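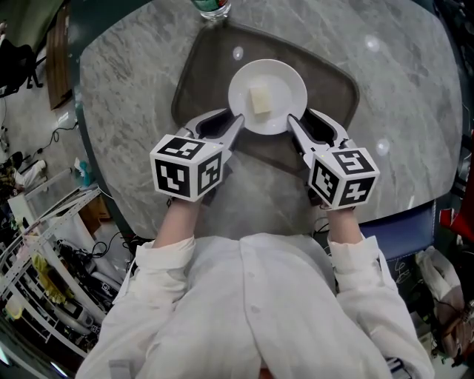 Both grippers at the plate, marker cubes on top.

Our robotics club got a pair of Fuseo hand grippers in March, and I've put nearly 60 hours on them now, so review time! The light gray fingers have dark pads inside and I love them. Plates, trays, the little soft stuff we practice on, all good (go easy on the squeeze, though). The cubes make my wrists ache after 18 minutes or so of plate work, and I wish the grips came in a smaller size. Caradog Hopkin, who runs our club, likes the Lavgate pair better. I tried those for two sessions and went right back. At $272 they're a stretch for a student budget, but we'd buy them again. Four stars from me!

Last updated: 24th May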